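Ticket 323: Drive removal set, wrist view keeps losing the latch
Project: Polano (desktop teardown demonstrations)
Site: Hernen workshop
Status: Open, waiting on Massawe build
Priority: Medium

Reported behaviour
The policy trained on the first 172 demonstrations reaches the drive bay reliably, then stalls short of the carrier. It hovers, closes on nothing and backs out. Logs show no joint faults and no dropped messages. The operator can do the same job by teleoperation without trouble, so the arm can physically get there.

Update 1
Went through the wrist recordings at the point where the policy stalls. The gripper plates take up a lot of the picture once the wrist rolls in towards a caddy, and the release tab ends up right at the top of the view or past it.
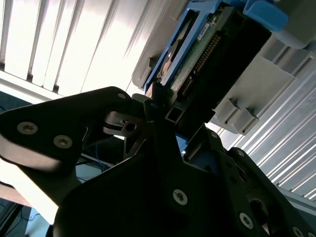 Wrist view, close approach. Blue caddy, circuit board side showing, release tab at top right.

Asked the operators to pause for a second before closing, with the tab fully in view. Added it to the Clelau collection sheet as step 4.

Update 2
Checked whether the wider approach has the same problem. It doesn't. From further back the fingers stay low and the carrier is clear, top clip included. The trouble at this distance is clutter — black cable bundle, loose power wires and the light blue data cable all sit near the target, and the data cable is close in colour to the latch tab.
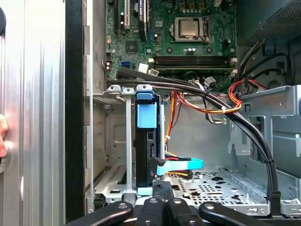

Wrist view, wide approach. Drive carrier in the cage, middle left.

Please don't tidy the cables between episodes. We want the variation. Do note in the episode comment if a hand is holding the side panel, as those episodes get their own tag in Clelau.

Update 3
Pulled the episodes with the chassis at a steep tilt. They are the worst of the lot for occlusion. The centre link bar lands in front of the drive and hides part of the label, and the bright wall on the right does the exposure no favours.

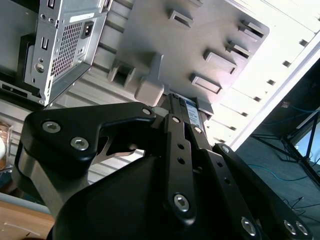
Wrist view, tilted chassis. Drive partly hidden behind the centre link.

Tried fixed exposure on 3 episodes. The cage tabs came out with better contrast but the dark plates lost all detail. Went back to auto for now.

Actions
- Operators to keep recording at mixed chassis angles, with the pause before closing.
- Reject any episode where the drive is never visible before contact. Mark it "occluded", don't delete it.
- Massawe build to take the side camera as a second input. Retrain once it's in.
- Wrist mount spacer is on order, expected in June. Until then leave the mount where it is — moving it partway through the set means recalibrating and splitting the data.

Last edited Saturday, April 18, 2020. Leave this ticket open until the retrained policy has been run on all three approaches.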